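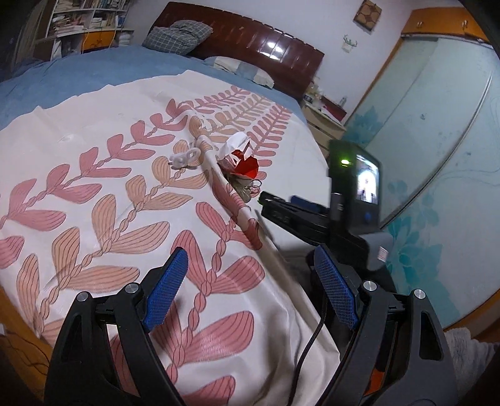

4.2 Rules for recording with hand-held grippers in homes

Most published guidance on collecting manipulation data assumes a laboratory bench. In a home, the operator works among soft surfaces, cords, and other people's belongings, so we wrote a short set of rules before the Grurley sessions began. The version given here is the third, adopted in June after Didenko and Schwaiger reviewed the first 984 recordings.

Figure 4. Two hand-held grippers at a bed with a leaf-print sheet. A long white rod, a paper bag, and a bunch of keys lie on the sheet.

Rule 1. Both grippers are held in view of each other for a moment at the start of a recording. This gives the later alignment step a common reference. In Figure 4 the second gripper is at the middle right, with its screen and green indicator light visible.

Rule 2. Objects stay within the household's own things. Operators may move an item onto the work surface but may not bring in props. Keys are allowed, but close views of the cut edge are removed before release.

Rule 3. Fingers are checked before each session. A grip pad that has lifted at a corner is replaced, and the change is written in the log with the operator's initials.

Rule 4. Cables on the tool must hang clear of the contact area when the jaws close. Floor cords are noted on the room sheet, and the operator's path is planned around them.

Rule 5. Long objects are grasped only after the operator has looked along their full length. Of 19 recordings rejected in the review, 13 involved a rod or pole striking something outside the wrist camera's view.

Rule 6. Residents may stop a session at any point and may ask for any recording to be deleted. No reason is required.

The rules do not set a limit on clutter. Moser argued for one, but we found that operators applied it unevenly, and tidying a room first removes the conditions we want to record. The full set now covers 1,700 recordings.

Related items
Pfister and Ó Riain, Consent forms for in-home data collection
Dondik gripper maintenance checklist
Room sheet template, revised 11/12/22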